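TXTL 314 Textile Care and Fibre Science
Handout 5: Detergency and water hardness

Reading: Herath, chapter 6, up to the section on bleach activators. The worked problems at the end of the chapter are not assessed.

1. Surfactant action

A surfactant molecule has a hydrophilic head and a hydrophobic tail. Below the critical micelle concentration (CMC) the molecules collect mainly at interfaces and surface tension falls as concentration rises. Above the CMC, added surfactant goes largely into micelles and surface tension stays nearly constant. Oily soil is removed by roll-up, emulsification and solubilisation. Roll-up dominates on cotton. On polyester the contact angle is less favourable and emulsification carries more of the load.

2. Hardness

Calcium and magnesium ions precipitate soap as an insoluble scum, which deposits on the fibre and greys white goods over repeated washes. Linear alkylbenzene sulphonates are less sensitive than soap but still lose activity in hard water. Builders deal with this by sequestration (citrate), ion exchange (zeolite A) or precipitation (carbonate). Carbonate is cheap but leaves mineral residue on the cloth, and towels become harsh.

3. Colour and finish

Alkaline liquors swell cellulose and speed up the loss of hydrolysed reactive dye. Wool and silk should be washed near neutral pH with no protease. Optical brighteners shift the apparent colour of cream and pastel goods and should be left out of any fastness test.

4. Practical

Groups use the Retley water sample and the softened control. Titrate each with EDTA at pH 10, Eriochrome Black T indicator, end point wine red to blue. Report hardness in mg/L as calcium carbonate. Take 5 readings per sample and give the mean and standard deviation. Discard any reading where the colour drifts back after 30 seconds.

Reports go to Arne Tiedemann before the June break. Section 5 of the report should compare the two builders in terms of residue as well as cleaning.

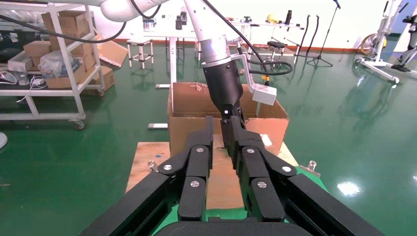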